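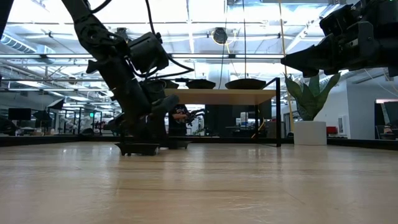 We have had the Werkarura two-arm bench cell for 16 weeks in our small packing shop. We handle black dishes, trays and small planters for a garden and tableware seller called Bristari, and before the cell arrived all of the sorting and setting out was done by hand. I run the floor, so this review is mostly about how the cell fits into a working day. Prices vary by dealer and ours was negotiated, so I'll leave them out.

Setup took longer than the booklet says. Bolting the frame to the bench was a morning's work. Teaching the arms our dishes took most of February. The Csonka software that comes with it is easy enough to read, but every new shape has to be shown to it many times, and the person doing that needs to be let off other work. We didn't plan for that and fell behind on two orders.

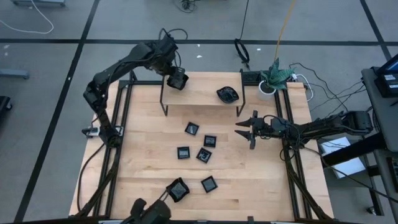

Does the cell replace a person on the line?
At our volume it does not. We have the same number of people as before, and one job has changed from handling dishes all day to loading, checking and correcting the cell.

That change has been good for some and dull for others. The sorters who had sore wrists by the end of a shift are happy to hand over the repeat work. One of our longest-serving packers tried the checking job and asked to go back to boxing, and we agreed. Watching arms is tiring in its own way. We now swap the post every 80 minutes, and the complaints have mostly stopped.

Flat square trays are the best case. The fingers get hold of a rim cleanly and put the tray down without a knock. Wavy rims are slower, and an arm will sometimes close on nothing and start over. Deeper pieces need the most patience. 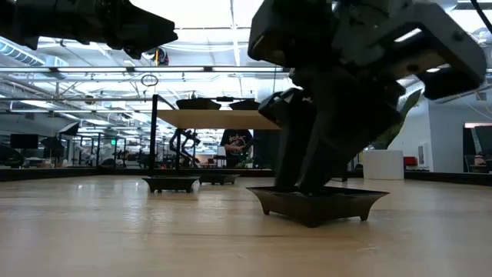

Glossy finishes were the other trouble. Under our ceiling lights the software lost track of the shinier pieces until we turned down its exposure setting, a step found on page 10 of the manual and nowhere else. The Sterel finger pads we bought separately grip better than the ones in the kit, and they wear out faster. Keep spares in a drawer.

Noise is low enough to talk over. Cables are a nuisance on both sides and need a look before each shift. On an order of 1000 pieces the cell is still slower than two good sorters, but it keeps the same pace after lunch. 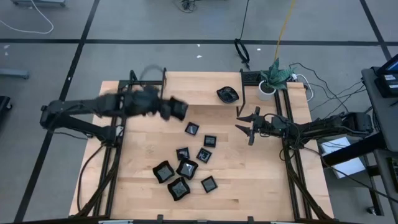
How much training do operators need?
Two days were enough for loading, stopping and restarting. Teaching new shapes took our people another two weeks, and it went best with sorters who already knew the stock by touch.

I would buy it again for the trays alone. Shops that change products every week should ask for a long trial first, and should talk to the people who will stand beside it before signing. Support from Werkarura has been polite and slow, usually a reply by the next afternoon.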